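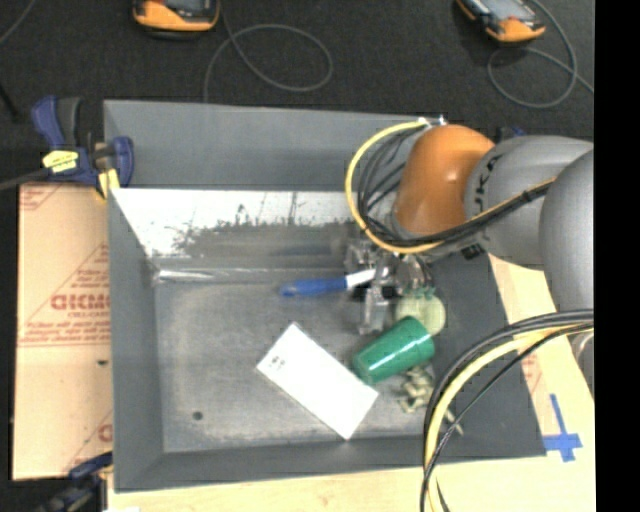 The repair shop in Wevunside opens at eight, and by a quarter past there is usually someone at the counter with a toaster.

Sayaka Ueda took over the lease in November, after the shoe store moved out. She had spent 24 years fixing sewing machines for a dealer in Jaltus and wanted to work on other things. Lamps and radios make up most of the trade. She charges by the job and writes the price on a paper tag before she opens anything up.

In its first weeks the shop took in 312 items. Ueda keeps a ledger, and it shows that 38 of them could not be fixed. Most of those had cracked plastic housings, or a part glued in place that could not be removed without breaking it.

"People think the motor goes," she says. "Usually it's a cord or a switch."

Parts are the hard part of the business. Peter Baláž, who runs a salvage yard outside town, sells her old appliances by weight. She strips them in the evenings and sorts the screws into coffee cans. Belts and heating elements have to be ordered, and a slow order can hold up a job for a month.

Harsh Sachdeva brought in a desk fan that had belonged to his father. It needed a new cord and some oil. He paid, plugged it in at the counter, and stood in front of it for a minute before taking it home.

Ueda plans to add a second bench in the spring. Ashok Yadav, a retired electrician, has agreed to work two mornings a week. The shop is closed on holidays, and tagged items are held for 60 days.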